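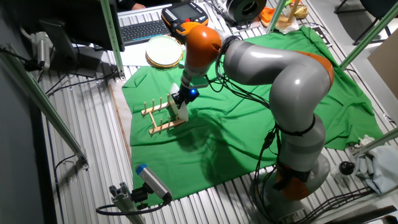
Okay, dish racks! I bought my first one when I moved to Sidby, a wire thing that rusted in 6 months, and I've been fussy ever since. What I like now is plain pale wood with upright dowels, the sort where a plate can stand up between the pegs, like the white one here. Two rails, a few crosspieces, done. (Pause, ask who dries with a tea towel. Wait for Ekene to put his hand up.)

Next bit, looking after it. Tip the water out, stand the rack on its end overnight, and oil it every June. Adanech Degefa does hers twice a year and it's still a lovely colour.

Then the Skemow rack, 30 dollars, pass it around. Mind the loose peg!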